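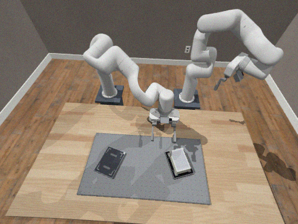
1/ Moving a sourdough starter across the country: what I did

I moved from Trornham to Tandholm last month with a six-year-old sourdough starter. A few people asked how I got it there in one piece, so I'm writing it down as a thread. Nothing fancy. Flour, water, a jar and a cooler bag.

2/ First, I made a backup. Two weeks before the move I spread a thin layer of active starter on parchment paper and left it on top of the fridge to dry. It took 2 days. When it snapped like a cracker I broke it up and put it in a paper envelope inside a zip bag.

3/ The dried flakes went in my purse. If the jar broke or got left at a gas station, I still had the starter. I would do this even if you never plan to move. Mine was close to dead in the spring after I forgot it behind the pickles, and I had no backup then.

4/ For the live jar, I switched to a stiff feed the night before. Twice as much flour as water by weight, kneaded into a ball. A stiff starter works through its food more slowly and doesn't slosh. A liquid one will find its way out of any lid you own.

5/ I put 30 grams of it in a jar that was much too big. You want the empty space. Do not screw the lid down tight. I set it on loose with a rubber band over the top and stood the jar in a plastic tub — if it climbed out, the tub would catch it.

6/ The drive was 26 hours with two overnight stops. The tub rode in a Tistex cooler bag with one ice pack wrapped in a dish towel. Both nights it came into the motel with me and went in the mini fridge. The first mini fridge froze my yogurt, so the second night I put the jar on the door shelf.

7/ I didn't feed it on the road. I had flour with me and never opened it. At the second stop it smelled a bit sharp, like cider vinegar, and it had a gray skin on top. I left it alone.

8/ Day one in the new kitchen: peeled off the skin, took a spoonful from the middle, and fed it equal parts flour and water. Threw the rest away. It did almost nothing for the first day. Second feed, a few bubbles. By the fourth feed it was doubling again, but it took longer than it used to.

9/ The water here is harder and it tastes of chlorine. I tried one jar with tap water straight from the faucet and one with water that had stood in a pitcher overnight. The pitcher jar was ahead for two days and then they were the same. I still use the pitcher out of habit.

10/ Flour was the bigger change. I'd been buying the same bread flour from Kamolrat, a small grocery near my old apartment that sells it out of a bin. I brought one bag with me and mixed it half and half with the store flour here until it ran out. The new flour soaks up less water, so my usual dough came out slack and spread all over the pan.

11/ First loaf was flat and pale. Part of that was the dough and part was the oven, which runs cool. I bought an oven thermometer. Second loaf was better. Third one I gave to the neighbors downstairs, so I guess I was satisfied with that one.

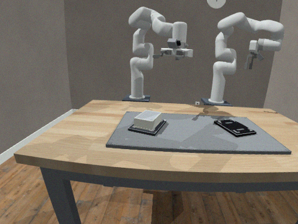

12/ Can you mail dried starter to someone?

Inside the country I've done it in a regular envelope with a piece of cardboard so the flakes don't get crushed to dust. Write on the bag what it is and what flour is in it. For sending it abroad, look up the rules for that country first, I haven't tried.

13/ To wake the flakes up: one spoonful of flakes, enough lukewarm water to cover, wait until they go soft. Stir in a spoonful of flour. Feed once a day and keep it somewhere warm. Expect several slow days before it looks like anything. Throw it out if you see pink or orange streaks or any fuzz.

14/ Things I'd change. I'd bring more of the old flour. I'd put the jar, the scale and the flour in a box marked OPEN FIRST, because I spent a whole evening looking for my scale and it was in with the bath towels.

15/ I still have half the envelope of flakes in the freezer. Next I'm working on a rye loaf for this oven, and I'll post the recipe in September if it comes out.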